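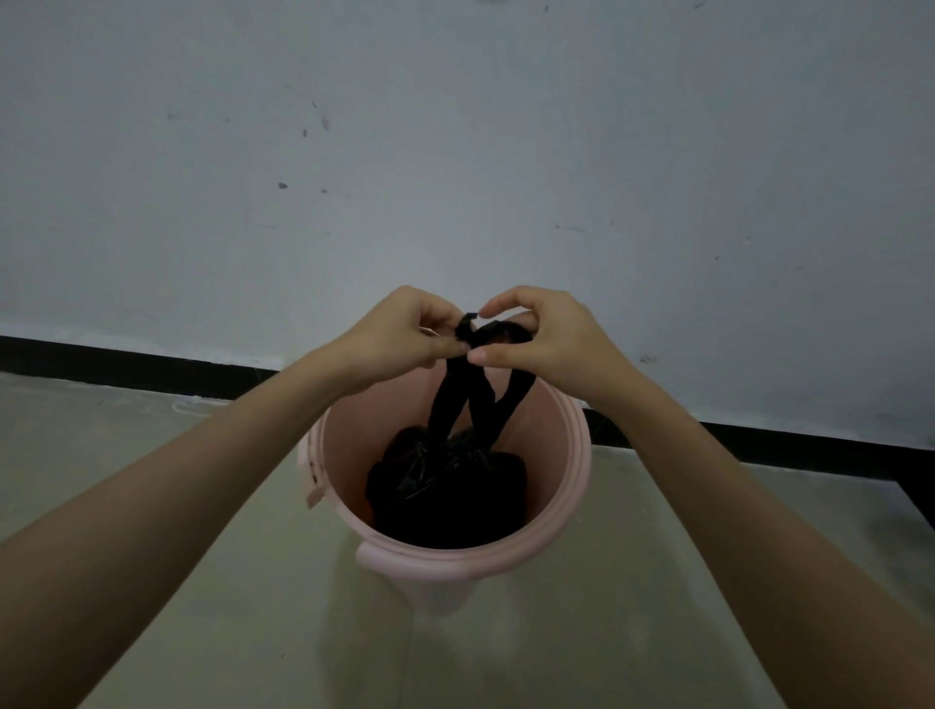 **Handout 4: Faults in learned handling, the bag-change case**
Mobile Manipulation, Rarcombe, January 13, 2018. Notes by Virgil Furtună

Read this before the lab. Bring the fault log for run 251.

## What happened

The Calten arm was set to change a bin bag: close the bag by its handles, lift it out, carry it to the wall and put it down. The policy had been trained on 624 demonstrations done by people with bare hands. In run 251 the gripper closed on one handle and missed the other. The arm lifted anyway. The bag tipped, the bin came up with it, and the wrist went past its force limit. The protective stop took 2338 ms to act. The limit in the risk assessment is 500 ms.

Nobody was hurt. A student was standing inside the marked area at the time, so it was reported as a safety matter.

## Two separate faults

1. **Grasp check.** The software asked only whether the gripper was holding something. One handle counts as something. Xu's test from last term (compare the load on each finger before lifting) would have caught it.
2. **Slow stop.** The force signal went through the Wurnumer logging computer before it reached the safety controller. When the log disk was busy, the signal waited.

Keep these apart in your report. The first made the run fail. The second made it dangerous.

## Where the data falls short

A person setting a bag down on the floor can steady it with one hand and leave the other free for the handle. The Calten has one arm. Copying the hand paths onto it drops the steadying hand completely, and nothing in the training score shows the loss.

Thin black plastic also gives poor depth readings. In the log, the second handle is missing from the depth map for most of the approach.

## For the lab

- Find the time at which the force limit was first passed.
- Draw the signal path as it was, then as it should be.
- Write a grasp check that refuses to lift on one handle.

The arm stays locked off until the new stop wiring has been signed for.
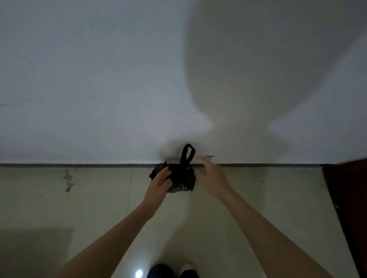 Reports are limited to two pages, with the signal drawings on a separate sheet. Use the log times as recorded and don't round them.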